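# 저희를 소개합니다

줄튜틴(Joltutine)은 집안일과 작업장의 잔일을 기계에게 가르치는 작은 회사입니다. 우들리(Udley)에 사무실이 있고, 직원은 12명입니다. 로난 킨(Rónán Keane)과 머레이드 니 부르후(Mairéad Ní Mhurchú) 두 사람이 시작하였습니다.

많은 손님이 첫 번째로 물어보십니다. "이제 로봇이 집을 정리할 수 있습니까?" 저희의 대답은 "조금은 할 수 있습니다"입니다. 그래서 저희는 큰 약속 대신에 신발 정리처럼 작은 일을 하나씩 연구합니다.

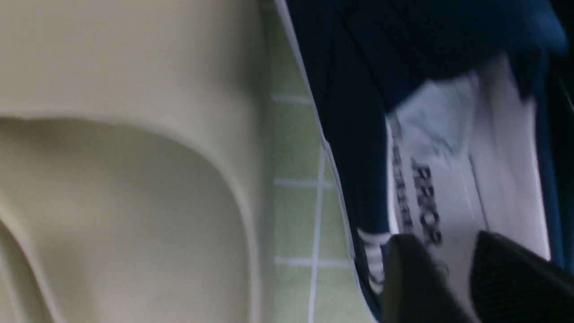 ## 왜 신발입니까

신발은 사람에게 쉬운 물건이지만 기계에게는 어렵습니다. 폼 슬리퍼는 두껍고 둥글어서 잡을 자리를 잘 골라야 하고, 캔버스 신발은 천이 눌리면 모양이 변합니다. 금속 신발장은 빛을 반사하기 때문에 카메라가 봉의 위치를 틀리게 읽는 때도 있습니다. 짝을 맞추고 방향도 같게 놓아야 비로소 정리라고 부를 수 있습니다.

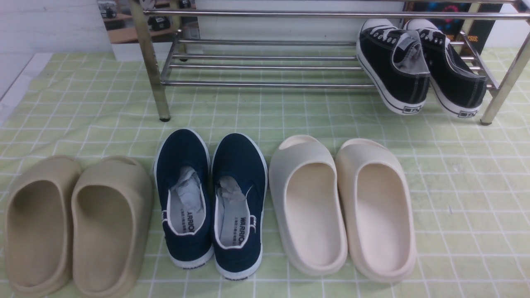 *초록색 격자 매트 위의 신발 세 켤레와, 신발장에 기대어 있는 검은 운동화.*

## 지금 어디까지 왔습니까

저희는 한 가지 집안일마다 300번의 시도를 기록한 다음에 결과를 이야기합니다. 잘된 시도만 골라서 보여 드리지 않습니다. 아래의 글은 현장을 맡은 동료가 직접 썼습니다.

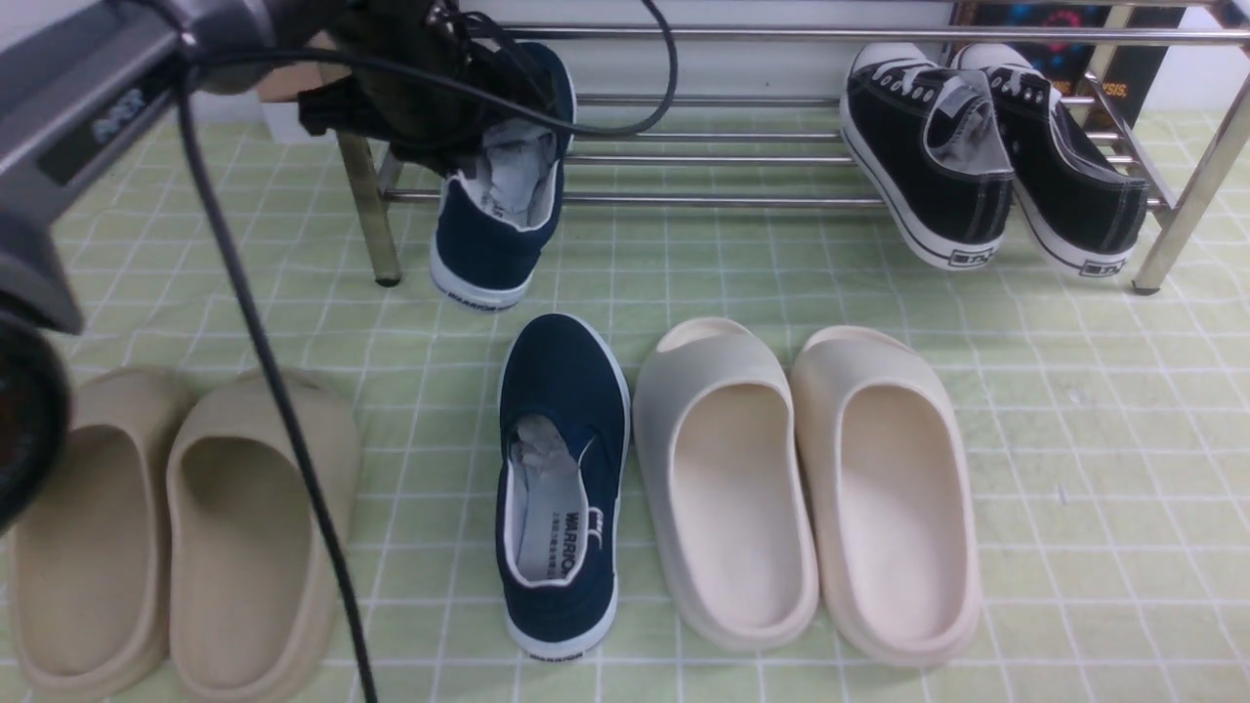

**글 · 퀴바 스캔런 (Caoimhe Scanlon), 현장 시험 담당**

신발 한 짝을 신발장에 올리는 일은 사람이 하면 2초입니다. 로봇은 아직 많이 느립니다. 잡는 것보다 놓는 것이 더 어렵습니다. 앞코가 봉에 잘 걸리지 않으면 신발이 미끄러지고, 너무 세게 누르면 뒤축이 구겨집니다. 저는 처음에 속도를 걱정했는데, 지금은 두 번째 짝을 첫 번째 짝 옆에 나란히 놓는 문제를 더 오래 생각합니다.

공장의 일은 물건과 자리가 정해져 있어서 조금 더 빨리 준비될 것 같습니다. 가정집의 현관은 집마다 다르고, 아침과 저녁에도 다릅니다. 그러므로 가정용으로 언제 판매하는지 물어보시면 저희는 아직 날짜를 말씀드리지 않습니다.

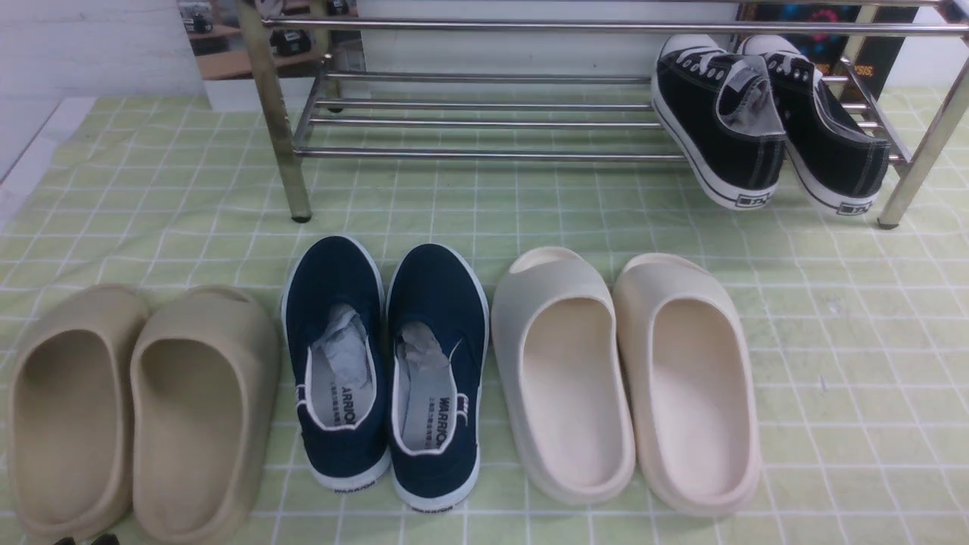 *앞줄은 왼쪽부터 황갈색 슬리퍼, 남색 캔버스 신발, 크림색 슬리퍼.*

## 함께 일하는 방법

페스토게이트(Festotgate)의 작업장에서는 부품 상자를 정리하는 시험도 하고 있습니다. 이쪽은 앵거스 린지(Angus Lindsay)가 담당합니다. 반복되는 잔일이 있는 가게나 공장이면 규모가 작아도 괜찮습니다. 어떤 물건을 어디에 놓는지 짧게 적어서 보내 주시면 가능한 일과 아직 불가능한 일을 나누어서 답장을 드리겠습니다.

견학은 9월부터 다시 받습니다. 오전 10시에 시작하고, 신청은 핀바르 오 달리(Finbarr Ó Dálaigh)에게 해 주십시오.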